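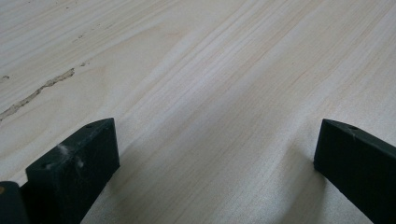
The night crew's comment on yesterday's page was that the height sensor is lying to us, and that we should quit blaming the gripper until somebody proves otherwise. Fair enough! I came in wanting to blame the gripper (I have been wanting to blame it since September, to be fair to the night crew) and spent the whole morning trying to prove them wrong. Got about halfway to proving them right, and it was a great morning. Writing it all down before I lose the thread.

Background for whoever picks this up. The Kisside cell is supposed to come down over the board with the fingers open, stop just short of the wood, close on the part, and lift. Yesterday, on cycle 62, it didn't stop. It kept going down until the arm faulted on force, and it sat there leaning on the wood with the brakes on. No damage to anything we care about. The stop button was not needed, but I was reaching for it, and I was a step farther from it than I would like. More on that at the end.

What we know from the log:

Cycles 1 through 61, clean.
Cycle 62, descent starts normally, height reading goes flat partway down and stays flat. Controller thinks it still has room, so it keeps moving.
Force trip at 50 newtons, which is where we set it.
Fault code 954 on the pendant.

The Draler controller book gives 954 as "contact outside work zone," and that covers a lot of sins. It tells you the arm hit something when it didn't expect to. It doesn't tell you why it didn't expect to.

First idea (mine): loose finger. If a finger sags, it gets to the wood early. Put a wrench on every screw on both fingers. All tight, every one of them. Checked the tips against the square and they're even. So the gripper is cleared on that count, and I owe the night crew a coffee.

Second idea (theirs): the sensor. It looks down between the fingers and measures off whatever is under it. The boards are pale and a bit shiny under the bench lights, and there is a dark rough flaw running with the grain off to the left. It's either an old split or filler, I can't decide which. What if the spot crossed that flaw on the way down? The approach path isn't straight. It swings in from the left, and I had completely forgotten that until I opened the path file.

So I tried it by hand. Drives in slow mode, arm jogged in small steps, fingers open, nothing to pick up. Over clean wood the reading tracked beautifully, step for step. Then I jogged left over the dark streak and the number froze. Just froze! Moved the arm up, same number. Moved it down, same number. Jogged back to the right and it woke up again. I did it 6 times and got the freeze on four of them. I may have whooped.

Four out of six is the part that bugs me. If it were purely dark versus light I'd expect it every time. Things that could be making it come and go:

- angle of the grain under the spot
- the shine, which changes depending on where I'm standing and blocking the light
- dust (there's chalky white stuff on the left finger, and if it's on the finger it could be on the lens)

Cleaned the lens after the sixth try. Should have cleaned it before, or halfway, so now I can't split those two apart. My own fault, got excited. Left the white stuff on the finger alone so the others can look at it.

The real problem, though, and I think this matters more than the board: when the sensor loses its return, it holds the last good value and says nothing. The controller has no idea. There is a "signal valid" bit right there in the sensor output and we never wired it to anything. I went back through the setup notes from when we moved the cell up from Toledo, and it was on the list with a question mark next to it. It would have turned this whole thing into a polite stop up in the air.

To do, in this order:

Wire the valid bit to the hold input. Any dropout during descent means stop and wait for a person.
Add a floor to the descent in software, so that even with a bad reading it can't travel past the known board height.
Drop the force trip for the approach part of the move. 50 is fine for the pick, too much for just coming down.
Move the stop button to the near side of the bench. One step is one step too many.
Ask Skanley if their newer sensor head handles dark patches better. Low priority, the first two cover us.

Until the first two are done the cell stays in slow mode with a hand on the pendant. I put a tag on the key switch. Please don't pull it to get "just one quick run" for the numbers, I know how tempting it is.

Keep this board! Don't plane it or toss it in the scrap bin. It's the best test piece we've got and I want to run it again with the lens clean, same streak, same lights, at least as many tries as before.

4:15 pm, found the right cable for the valid bit in the second drawer. Pin 6 on the connector, per the sheet. Starting on it now, will note the result on the next page.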